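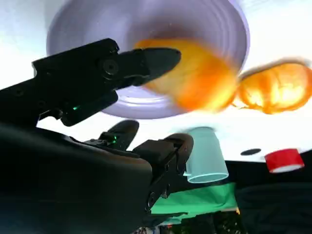

*Purple bowl, aqua cup, green cloth. September.*

Spent most of the morning on the table again. I had promised myself it would take until ten, and at ten I was still deciding what a bowl is for.

The purple one has always been the fruit bowl in theory. In practice it has been the bowl for batteries, takeaway menus, one glove and whatever Branislav takes out of his pockets when he visits. I tipped the lot on to the bed, so the bedroom is now the problem, and put the bowl back on the white table where it looks very pleased with itself. It has ridges all the way round the inside. I had forgotten them entirely, having not seen the bottom of it for roughly 24 months.

Peninah rang while I had my hands full. She is of the opinion that I don't tidy, I redistribute. I said this was unfair and moved the glove to the windowsill.

Then cups. I own far too many for someone who drinks out of the same mug every day and rinses it with resentment. The aqua one can stay, partly for the way it goes nearly white when the light gets through it, partly for sentimental reasons: it came from the flat on Kurkside, where it held toothbrushes for two years and was promoted to drinks when the lease ended. The little red thing with the white rim is still under review. Peninah swears it is a cup. I think it is the lid of something we threw out. We have agreed to leave it on the table until it declares itself.

The green cloth is my one real success. It was in the drawer under the oven trays, folded into a hard little brick, and I ironed it. I ironed a cloth! My mother would have had to sit down. It is very green indeed, much more so than I would choose now, but it gives the cup somewhere to be near, and I've told myself that counts as a colour scheme.

There's a small black spot on the white that I have now gone at with a sponge, with bicarb and with a thumbnail. No change. I shall put a plate over it when people come.

Lunch was toast, eaten standing at the sink so as not to spoil the table. I can see where this leads. In a month I'll be having all my meals in the hall.

Afternoon: walked down to Staniforth's for hooks, came back with hooks and a washing-up brush and no idea where the receipt went. The hooks are the wrong size. The total was less than I feared, though I notice I can always find the money for hooks and never the drill to put them up with. Branislav has the drill. Branislav has had the drill since before the kitchen was painted, and says he'll bring it when he brings the ladder, which is also mine.

He did send a message at about teatime asking if I still had his glove. I looked at the windowsill for a while and then said I would check.

Now gone nine and the table is still clear enough to write on, apart from this notebook, the phone, my glasses case, the hooks, and a letter from the water people that I opened and put down while looking for a pen. Peninah is coming to supper tomorrow and wants to see it for herself. Must buy lemons. Must do something about the bed, or sleep round the batteries.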